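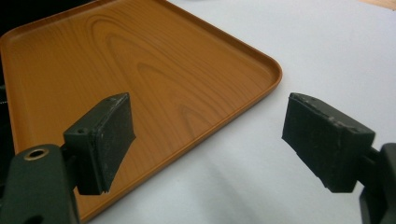
One buyer for a Merkthorpe café wrote in to ask whether the wood-grain pattern goes through the tray or sits on top of it, as the trays they had before went pale in the middle after a year of stacking. The pattern is printed. The base under it is a single flat colour, and heavy abrasion will expose it.

Gredilau Serving Tray, Orange Wood-Grain

General
Rectangular tray with rounded corners and a low raised rim on all sides. The floor is flat, amber-orange with darker brown streaks and a figure of concentic oval rings set off centre. The rim is slightly lighter in colour than the floor and has a higher gloss. All trays in a batch carry the same print, so the rings line up when trays are placed side by side in the same orientation.

Intended use
Table and counter service, bedside service, sorting of small items. The rim retains cutlery, cups and light crockery on a level surface. It is not a spill barrier and should not be relied on to hold liquid while the tray is being carried.

The tray is not an oven tray, a cutting surface or a trivet. Pans straight off the element will mark the print.

Surface
Semi-gloss. Fine scratches show first in the rim, where the gloss is highest, and are less noticeable against the streaked areas of the floor. No non-slip coating is applied. Where grip is needed, order the Cui liner, cut to the inside dimensions of the tray and sold separately.

Cleaning
Wash by hand in warm water with ordinary dish detergent. Use a soft cloth or sponge. Scouring pads, bleach and abrasive creams remove the print and void the replacement terms. Dry before stacking. Water trapped between stacked trays leaves a tide mark, which can be lifted with diluted white vinegar.

Storage
Stack flat, no more than 6 high. Do not store on edge against a heater or in a closed vehicle in summer. Trays that have warped will rock on a level bench and cannot be pressed flat again.

Supply
Trade carton quantity: 500
Minimum order, custom print: 1000
Colour: orange wood-grain only
Liner: Cui, grey, ordered by the piece

The earlier Grellik pattern, with straight grain and no rings, was discontinued in May. Its outside dimensions are the same and the two patterns can be stacked together. Liners fit both.

Page revised 2020-08-16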